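Kustmont - testemunhos orais e correspondência de um batalhão de transmissões

Leia-me da coleção, versão de April 11, 2019

Resumo

A coleção Kustmont reúne 1,261 registos transcritos, provenientes de cartas, cadernetas de serviço e entrevistas gravadas com antigos membros de um batalhão de transmissões que serviu no norte de África e em Itália entre 1942 e 1945. Cada registo corresponde a um documento ou a um trecho de entrevista com assunto próprio. Os textos foram transcritos a partir dos originais ou, quando o original se perdeu, de cópias datilografadas nos anos setenta.

A transcrição foi feita por Ashton Nepia, que tratou das entrevistas, e por Vinzenz Gasser, que tratou da correspondência e das cadernetas. As dúvidas de leitura foram resolvidas entre os dois e ficaram anotadas no campo "obs".

Origem dos materiais

O núcleo da coleção é o espólio Kozma, entregue em caixas de cartão à biblioteca de Durnanville pela família de um antigo sargento. Inclui cartas enviadas e recebidas, duas cadernetas e um maço de mensagens de serviço sem data. As entrevistas vieram mais tarde, em cassetes, e cobrem 19 antigos combatentes. Uma das cassetes tem o lado B ilegível.

Não faz parte da coleção o diário de guerra oficial da unidade. Quem precisar de confrontar datas terá de o consultar à parte. Nas cartas a data é muitas vezes a do carimbo do correio militar, que pode ter várias semanas de atraso em relação à escrita.

Estrutura dos ficheiros

registos.csv - um registo por linha, em UTF-8, separado por ponto e vírgula
pessoas.csv - nomes citados, com as variantes de grafia encontradas
lugares.csv - topónimos tal como aparecem e a forma atual, quando identificada
textos/ - transcrições integrais, um ficheiro de texto por registo
entrevistas/ - transcrições com marcas de tempo

O áudio não é distribuído. Pode ser ouvido na sala de leitura, mediante pedido.

Campos de registos.csv

id - identificador, com o prefixo C (carta), K (caderneta), M (mensagem) ou E (entrevista)
data - no formato ano-mês-dia; o dia fica a 00 quando só se conhece o mês
data_fonte - "escrita", "carimbo" ou "inferida"
autor - remete para pessoas.csv
local - remete para lugares.csv
lingua - pt, en, de ou it
censura - "sim" quando há cortes ou tinta sobre o texto
obs - texto livre

Critérios de transcrição

A ortografia original foi mantida, incluindo os erros evidentes. As abreviaturas militares não foram desenvolvidas no texto; há uma lista no fim de lugares.csv, onde ficou por razões históricas e de onde ainda não foi tirada. Palavras ilegíveis estão marcadas com [...], leituras duvidosas com [?] a seguir à palavra. Cortes da censura aparecem como [corte], sem indicação do tamanho.

Nas entrevistas retiraram-se as repetições e as hesitações, salvo quando mudam o sentido. As perguntas do entrevistador estão em maiúsculas nas transcrições mais antigas e em linha própria nas outras. Esta diferença vai ser corrigida.

Limitações conhecidas

O período da campanha de Itália está muito mais representado do que o do norte de África. Das cartas de 1942 restam 90, quase todas do mesmo remetente.

As entrevistas foram feitas décadas depois dos factos. Há 20 casos em que o relato contradiz a correspondência da mesma pessoa, sobretudo quanto à ordem dos deslocamentos e ao nome dos oficiais. Os dois registos foram mantidos e a contradição está assinalada em "obs", sem se escolher uma versão.

A identificação dos topónimos é segura para as cidades e fraca para os acampamentos. Várias mensagens usam nomes de código que não conseguimos resolver. O nome "Moinho", por exemplo, parece designar dois postos de rádio diferentes - um deles junto à costa, o outro no interior - e foi deixado como está.

Os números das cadernetas K foram reatribuídos em January. Citações feitas antes disso devem ser verificadas pelo autor e pela data.

Utilização

Os textos podem ser usados livremente para investigação e ensino, com menção da coleção e do identificador do registo. A reprodução integral de cartas exige autorização da família, que a biblioteca encaminha. Pedimos que não se publiquem moradas nem nomes de familiares vivos que ainda tenham escapado à revisão.

Para procurar um nome, convém começar por pessoas.csv e só depois pesquisar nos textos. O mesmo cabo aparece com quatro grafias.

Processamento

Os ficheiros são gerados com o Prilteo, um conjunto de scripts que valida as datas, cruza os identificadores e escreve os CSV. Corre num computador de secretária comum e não precisa de ligação à rede. Uma geração completa substitui todos os ficheiros da pasta de saída, pelo que as correções manuais devem ser feitas nas transcrições e nunca nos CSV.

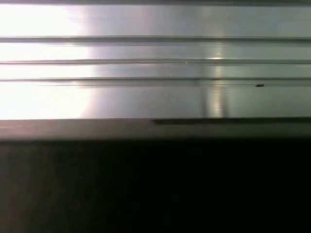
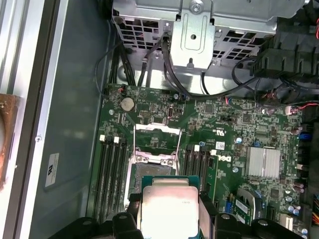
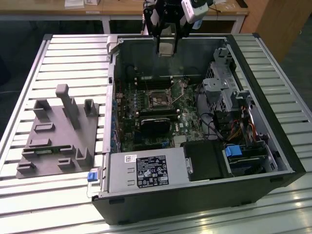
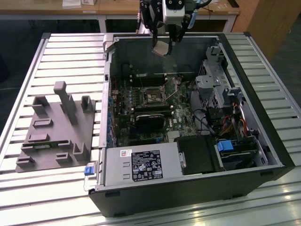

Correções e contacto

Os erros de leitura devem ser comunicados à biblioteca de Durnanville, ao cuidado de Vinzenz Gasser, com o id do registo e a leitura proposta. Para as entrevistas, indicar também a marca de tempo. As correções aceites entram na versão seguinte e são listadas em alteracoes.txt.

Como citar

Nepia, A. e Gasser, V., Coleção Kustmont, biblioteca de Durnanville, 2019, seguido do id do registo.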